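**Sirkix 2-finger: closing point drifts to one side after finger swap (sim cell)**
Forum: Guvetness Cell Builders > Grippers and Tooling

---

**flange_offset** – 8:12 AM

Cell is the simulated kitchen cell we use for checking programs before they go on the floor at Ellville. One arm, parallel gripper on a Sirkix driver, camera fixed to the wrist looking out along the fingers. Task is opening a small drawer or door by its knob.

I replaced the stock fingers with longer ones, 69 mm from carriage to tip. Meshes imported clean. Mass and inertia updated. Since the swap, the closing point lands to one side of the commanded tool point. Approach is fine and the tips stop where I expect in depth. On close, one finger touches the knob first and pushes it before the other arrives. In the old configuration both touched within the same control step.

Out of 285 grasp attempts overnight, 57 logged contact on one finger only. Before the swap that count was 2.

Already checked:

- joint limits on both finger joints
- mesh origins
- friction values on the pads
- room lights at the night preset, same as the old runs

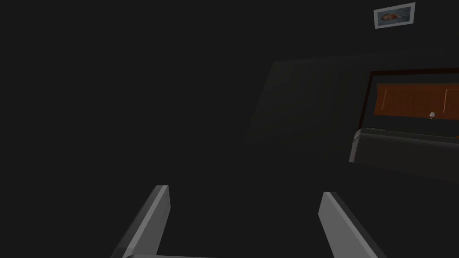
The tool frame was re-entered by hand from the drawing. I have not touched the mimic joint settings, and the gripper reports its full stroke as before. Joint position at close reads the same on both sides to the third decimal, so the driver believes it is symmetric.

Where would you look next?

---

**backlash_and_shims** – 8:47 AM

Look at the collision meshes. Visual and collision geometry get imported separately, and people replace one and forget the other. If one finger still has the short stock collision body, your contact log tells you about a finger you are not looking at.

Turn on the collision overlay, open the gripper fully, and step it closed in small increments. Compare the pads on both sides.

---

**flange_offset** – 9:05 AM

Overlay was on last night. Both collision bodies are the long version. I should have put that in the list.

---

**tcp_skeptic** – 9:31 AM

Then it's the tool frame. Fingers symmetric, joints symmetric, closing point off to the side: the frame is rotated or shifted. Hand entry from a drawing is how you get that. Söderlund drawings dimension from the adapter face and your config probably wants the flange face. If the adapter is square to the flange you only lose depth, but if it is clocked even a degree or two you lose sideways as well, and longer fingers make that worse.

Do a point calibration against a fixed tip, four orientations, and throw the drawing numbers away.

---

**backlash_and_shims** – 9:50 AM

Clocking about the tool axis does not move a point that sits on the axis, at any finger length. Tilt would. If you suspect the adapter, say tilt.

I also don't like calibrating a simulated tool by touching off. The model knows where its own links are. Read the two pad transforms at full close, take the midpoint, and compare it with the tool frame. Same answer, no fixture, no operator error.

---

**tcp_skeptic** – 10:02 AM

Fine, tilt. I still want the touch-off. If the sim uses a different procedure from the floor, you are proving a procedure that you won't run. The whole cell exists to rehearse the real one.

---

**night_shift_plc** – 11:18 AM

Side question: why is everyone ignoring the lights? The wrist camera is part of the approach here. The night preset in that kitchen is very dark. If the knob position comes from vision, an error there would look the same in the contact log as a tool frame error. I would rerun at full light before taking anything apart. 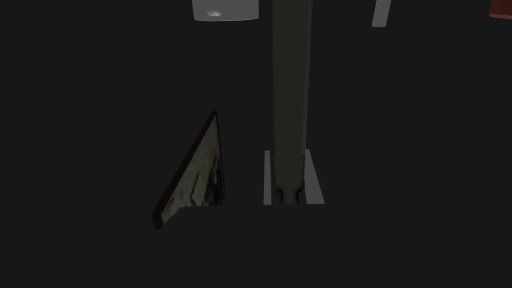
*Posted by **flange_offset** | Cell Builder, Ellville | 1:36 PM | edited once*

Vision is out of the loop for these runs. The knob pose comes straight from the scene state. The camera is recorded and nothing reads it until the next phase. Night preset stays for now so that the runs compare with the old ones.

I did the midpoint check. Pads at full close, midpoint against tool frame: depth agrees, lateral is off by a little under half a pad width. That is too much to ignore and too consistent to be noise.

Then I stepped the joints one at a time. The right finger joint has a zero offset left over from the stock finger. The old meshes had different origins and somebody corrected it in the joint rather than in the mesh. With the new meshes that correction is wrong, and the driver reports matching positions since it only reads the joint value.

---

**backlash_and_shims** – 1:52 PM

So it was geometry. Take the offset out of the joint and leave it out. If a mesh ever needs moving again, move the mesh.

---

**tcp_skeptic** – 2:10 PM

A touch-off would have caught it too. Not conceding that part.

Check that the same offset isn't sitting in the real driver config. If the sim file was generated from the floor file, it came from somewhere.

---

**night_shift_plc** – 2:24 PM

Agree on checking the floor file. My point about the lights stands for when you put the camera back in the loop. Save a full-light set now while the rest of the cell is frozen, or you will be changing two things at once later.

---

**flange_offset** – 4:41 PM

Offset removed. Midpoint and tool frame now agree on all axes. Short run only, both fingers reach the knob in the same control step. Full set goes overnight.

Floor file has the same offset line, commented out, no note. I've asked Söderlund whether it shipped that way. Leaving the thread open until they answer.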